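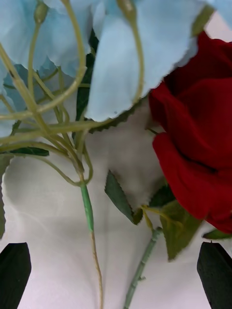
Pale blue cloth petals, yellow-green stems. Artificial flower.

May 28, 2026
Vat room notebook, small vats

Continued from the previous page, where I ran out of room. The problem is still the pale blues. The Cekorgate order is for curtain linen in a light sky blue, even from top to bottom, and so far every length we have dipped has come out either too gray or with a darker band along the lower hem. Konrad Eberhard thinks the linen is at fault. I think it is mostly the vat and partly the way we lower the cloth. We agreed to keep the linen the same and change one thing at a time.

Stock

Made fresh stock this morning in the 1,000 ml jar. 19 g indigo from the new Raddale tin, ground with a little warm water and a few drops of spirit until there was no grit under the pestle. This took longer than with the old tin. The new powder floats and has to be worked in at the edge of the mortar a bit at a time. Rinsed the mortar twice into the jar. Added the lime slurry, then the fructose, stirred, topped up with hot water from the Kinditz boiler.

Set the jar in the water bath at 47 °C and left it with the lid resting on top. Bronze skin came up before the morning break. Liquid underneath was a clear amber when I pulled some up in the glass pipette, no green in it. Sediment settled well. I would call this a better stock than the last two, and the only difference I know of is the grinding. Wrote GRIND LONGER on the inside of the cupboard door.

Vat

Used the tall steel vat, filled to the line with warm water. Sprinkled in a pinch of lime and a spoonful of fructose and let it stand before adding stock, to use up the oxygen in the water. We skipped this on the last run and I suspect it cost us. A pale vat has so little indigo in it that even a small amount of air in the water makes a difference, and what comes out is flat and a bit dirty looking. A strong vat forgives this. A weak one doesn't.

Added stock through the long funnel with the tip under the surface. Very slow stir, one direction, then back against the wall of the vat to stop the swirl. Waited until it cleared. Yellow-green, thin coppery film at the edge only. pH strip read nine and a bit. Gertraud Wallner read the same strip as ten, so we took a second one and it was closer to my number. The old strips have been in the damp drawer for too long and I have thrown them out. New ones are on the shelf over the scales and should stay there.

Cloth

Linen from Schwaiger, the half-bleached, same bolt as before. All pieces scoured together with soda, rinsed until the water ran clear, spun and kept damp in the covered tub. Konrad did the scouring this time and used the big pot, which gave the cloth room to move. The water came off the color of weak tea, even though the mill calls this cloth ready to dye. I have written that down before and will go on writing it down. Ready to dye means the mill has taken the starch out. It does not mean there is nothing left in it.

We cut 23 strips for testing. Each has a notch code in the corner because ink does not survive the lime. One notch for dip time, on the short side, and a second set on the long side for the number of dips. The key is on the card pinned by the sink. Please do not take the card away from the sink.

Dips

First set: one dip, different times. The shortest were useless, as expected, with blue on the surface and a white core showing at the cut edge. The longer ones were level but already darker than the Cekorgate sample after rinsing. So a single dip at this strength won't do it, whatever the time.

Second set: vat weakened by drawing off two jugs and replacing them with prepared water (limed and sweetened and left to stand, as above). Three dips of two minutes each, aired fully in between. Much better. The color builds in steps and each step covers up the faults of the one before it. The last strips of this set are the closest we have been. In daylight at the north window they sit right on top of the sample. Under the lamp they look a shade greener, but so does the sample.

Third set: same vat, same times, but airing cut short. I wanted to know how much of the airing time we could save, as it is the slow part of the day. Answer: none. The strips that went back in while still green at the folds came out cloudy. Two of them have the same soft gray patches we saw on the long lengths last week, which is useful to know. That fault at least is ours and I have told Konrad so. He still wants to write to Schwaiger about the linen and I said to hold off until we've done a full length.

The hem band

Separate problem. I now think it comes from the sediment. When the long lengths hang from the hoop the bottom edge is low in the vat, and if anybody knocks the hoop the cloth swings and stirs up the lime. It then sits in the weave at the hem and holds dye there. Vinzenz Hubmann made a ring of steel mesh on four short legs that stands on the floor of the vat and keeps the cloth clear of the bottom. It went in after lunch. The legs need trimming a little as it rocks, but it works well enough to test with.

Dipped one long offcut on the hoop over the mesh, three dips, and turned it end for end after the second. No band that I can see. Gertraud held it up to the window next to the old one and the difference is plain. The turning may be doing as much as the mesh, so tomorrow one length with mesh and no turning, and one with both. If turning is enough by itself we can leave the mesh out, which would make cleaning the vat easier.

Lowering: go in slowly but do not stop. Every stop leaves a line. I stopped once to move my sleeve and the line is there on the offcut, a hand's width from the top. Coming out, keep the drips away from the surface — let the cloth run down the side of the vat wall and squeeze below the surface where you can reach.

Rinse and neutralize

Cold rinse, then into the vinegar tub, then cold again, then a warm wash with the plain soap. The vinegar step is worth keeping. Left one strip out of it for comparison and it feels harsh and has a slightly chalky look. The color is also duller, though that may come up with washing. Pinned it next to its neighbor on the board so we can look again in a few days.

Rubbing test on the dry strips with a white cotton rag, ten strokes each way. The three-dip strips leave hardly anything. The single long dip leaves a clear blue mark. Another reason to go with the weak vat and more dips.

Costs and time

Marlies Widmer asked for a figure for the extra dips before she answers the client. Hard to say from strips. The indigo used is less than before. The time is the real cost, mostly airing, and that could be shared if we ran two hoops and had one hanging while the other is in the vat. The rail over the drain would take a second hoop if the bucket hooks were moved along. She also wants to know if we can hold the shade across the whole order. I said yes if it all comes from one tin of Raddale and the vat is fed on a schedule, and that I would rather not promise it before a second full length matches the first.

For the record, the last time we did a pale blue of this kind was in December, and I have gone back to those pages. There is more than I remembered about temperature. The room was cold then and the vat was dropping between dips, and the color went gray in the afternoon. We don't have that trouble now, but if the order drags on we will need the lid and the blanket again.

Gebhard Zürcher came by late for the keys and looked at the board. He picked out the third-set strips as the nicest ones because of the cloudiness. They are not what was ordered, but I have put them in the sample box with their notch codes in case someone ever asks for that.

To do

Trim the legs on the mesh ring (Vinzenz).
Feed the stock jar before leaving, small spoon of fructose, lid on, bath off.
Two long lengths tomorrow, with and without turning.
Move the bucket hooks.
Order vinegar. The last can is nearly empty.
Check the thermometer in the tall vat against the glass one. It was reading low at the start and then agreed later on, and I don't trust it.
Ask Schwaiger which bolt number follows ours, without mentioning the scouring water yet.

Vat left covered at the end of the day, surface calm, smell normal. Film forming again at the edge.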